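Stulten Board Set -- rules for recording and review

README, October revision

Welcome! Stulten is our collection of two-arm whiteboard episodes, recorded at the Nindthorpe bench. If you've come to train on it, the short section called "What you get" is probably all you need. If you've come to add to it (please do!), read the whole thing before you power anything up. The rules are short and we keep to them.

What you get

1,358 episodes, each one a single attempt at a board task: wiping, drawing a stroke, or moving the board with both arms. Every episode has a head view, joint positions for both arms, gripper openings, and a one-line task text typed by the operator. Failed attempts stay in. They carry the label "fail" and a reason code, and we think they're some of the best material in the set.

Setting up the bench

1. Clear the floor under the front edge of the table before the arms come up. Cables that hang past the edge are fine as long as they can't catch on a caster or a foot.

2. Check the cable loop at each wrist. Turn the wrist through its full range by hand with the power off -- the loop should follow without pulling on the connector.

3. Put the board down on the table within reach of both grippers, and leave the fingers open and clear of it until recording starts. Old marker strokes may stay on the board, and for wiping tasks we want them. Different shapes, different lengths, different corners, go wild.
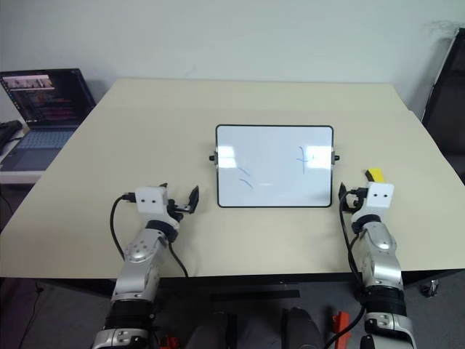
4. Start the recorder from the laptop, on the side desk and never on the robot's table. Lacey Rowbotham wrote the launch script and it will refuse to run if either arm reports a fault. Don't work around it.

5. Type the task text before the first motion. Texts written afterward tend to describe what the robot did, and we want what it was asked to do.

Speed and stopping

Both arms are limited to 100 millimeters per second at the fingertip during recording. One person operates, one person watches with a hand on the stop button, and they swap after 30 minutes. The watcher doesn't check messages. If the watcher stops the arms, the episode ends there and gets reason code S, even if the stop was a false alarm. No arguing about it at the bench! Argue in the review notes, we enjoy reading them.

Handling the board

The side knobs are the preferred grip points for any two-arm move. Close on a knob slowly, wait for both grippers to report contact, then lift. A fingertip may touch the writing surface in a drawing or wiping task only when it's holding a tool; bare tips on the gloss are a fail, reason code T. 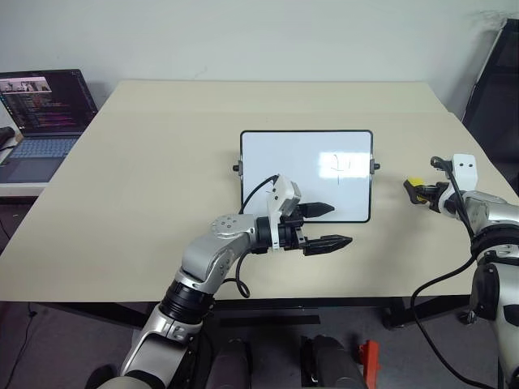
Glare is allowed. We went back and forth on it for most of a summer and ended up keeping the room lights as they are, so expect bright spots on the surface that can wash out a stroke. If a mark can't be read in the head view at the start of an episode, put "unclear" in the mark field. Please don't guess at letters. Hiba Fakhoury's reader tool, Mishra, treats "unclear" as a proper value and handles it well, while a wrong guess ends up in the training text and stays there.

Review

Each batch is 100 episodes. A reviewer who didn't operate plays all of them at normal speed and checks the task text, the label and the reason code. Batches with a missing field go back whole.

Known gaps

Only one operator so far is left-handed. The Domum export drops gripper openings on episodes shorter than two seconds -- fix in progress, use the raw files until then.

Changes to these rules go through Lacey or Hiba. Send a note with the episode number that made you want the change.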